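Costa Floor Finish, Grey-Beige

I've been selling the Costa finish from my little shop, Ridier, for a while now and it's still the one I push on everybody (sorry, Els!). It's a smooth grey-beige that sits somewhere between putty and wet sand, and it gets along with cream walls and dark window frames better than any plain grey I've tried.

It comes in 14 kg tubs and you'll want 2 coats. Leave it overnight between them — I know, I know, I always want to rush it too! Sweep well first, then sweep again. A soft mop and plain water is all the cleaning I do on mine.

My only grumble is the lid, which takes a screwdriver and some bad language. If your room gets strong daylight, order the sample card before you commit to a whole tub, and look at it in the morning and again after supper.
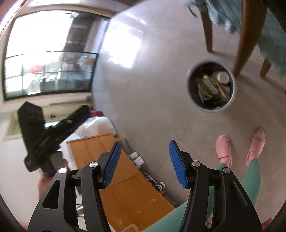 Costa in grey-beige, by a big window

Sample cards ship free in March. For anything over 30 tubs, write to Serena Mancuso and she'll work out a price with you.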